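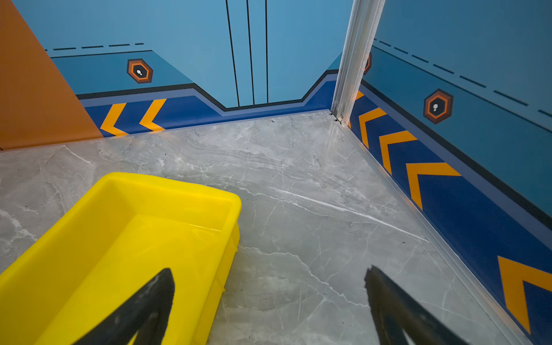 According to Gladys Kioko, Derness is a game about being late, and every other rule in it comes from that idea. Her remark is often repeated by players when they explain the game to newcomers.

Derness is a cooperative tabletop role-playing game designed by Zdislava Jurčo and published by Arside. The players take the parts of couriers who carry letters between river towns during a long flood. One player, called the Warden, describes the towns and the weather and speaks for all persons who are not couriers. The game uses ordinary six-sided dice and a deck of 108 cards, and it needs no board.

Setting
The game takes place in the valley of Sistley, where the river rises a little each day. There are no maps in the rulebook. Instead, the players draw the valley together in the first session, and the Warden erases parts of it when the water reaches them. Religion in the valley is described only shortly. Most towns keep a feast for the Sun in February, and a courier who arrives during the feast cannot be refused a bed.

Rules
Each courier has four abilities: Legs, Tongue, Memory and Nerve. When the result of an action is uncertain, the player rolls as many dice as the ability allows and keeps the highest one. A result of five or six is a success. A three or four is also a success, but the courier loses one hour. Lost hours are written on a common sheet, and when the sheet is full the letter is late. A late letter can still be delivered, but the Warden draws a card and changes the contents of the letter before it is opened.

Couriers do not have hit points. A courier who is hurt gives away a card from the hand, and with no cards left must stay in the nearest town until the next letter. Fighting is possible — the rules for it fill less than one page — and it always costs at least one hour.

Publication
The first edition was a stapled book of 50 pages, printed in 200 copies. Illustrations were made by Geum-ok Moon. The second edition has 91 pages and adds rules for playing without a Warden, written by Hwa-young Cha. It also changed the order of the chapters, so page references in older adventures do not agree with it.

Reception
Carol Hollis praised the common sheet of hours, which in her opinion makes the players talk to each other more than in other games of this type. She found the card texts too short and wrote that a new Warden may have difficulty using them. The version without a Warden received mixed opinions. Some groups prefer it for two players, while others consider that the changed letters lose their surprise when everyone has read the card.

See also
Cooperative game
Diceless role-playing game
List of tabletop role-playing games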